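3.2 Standsicherheit leichter Klapptische bei einseitiger Handlast

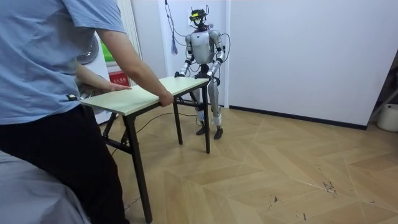 Abb. 4: Klapptisch mit rechteckiger Platte und schwarzem Metallgestell; eine Hand liegt flach auf der Ecke, die andere umgreift die Vorderkante.

Leichte Klapptische werden in Beratungsstellen und Unterrichtsräumen häufig umgestellt und dabei an Kanten und Ecken belastet, für die ihre Gestelle nicht bemessen sind. Venckus und Adomaitis führen die Mehrzahl der Kippvorgänge auf vertikale Lasten außerhalb der Aufstandsfläche zurück. Horizontale Kräfte, wie sie beim Abstützen oder Verschieben entstehen, bleiben in ihrem Modell unberücksichtigt.

Für die vorliegende Auswertung wurden 272 Belastungsvorgänge aus der Erhebung Fustbridge herangezogen. Unterschieden werden drei Lastfälle: (a) Flächenlast in Plattenmitte, (b) Einzellast an einer Ecke, (c) Einzellast an einer Ecke mit gleichzeitigem Griff an der Plattenkante. Lastfall (c) ist in der Literatur bislang kaum behandelt. Bahrami ordnet ihn dem Fall (b) zu, was nur zulässig ist, solange die Griffkraft kein zusätzliches Moment um die Kippachse erzeugt.

Die Kippachse wird als Verbindungslinie der Aufstandspunkte zweier benachbarter Beine angenommen. Das Gestell gilt als starr, das Spiel in den Gelenken der Klappmechanik wird vernachlässigt. Bei schräg gestellten Beinen verschiebt sich die Kippachse gegenüber der Plattenkante; maßgebend ist daher der horizontale Abstand des Lastangriffspunkts von der Achse und nicht der Überstand der Platte. Auf den Einfluss des Bodenbelags wird in Abschnitt 4 eingegangen.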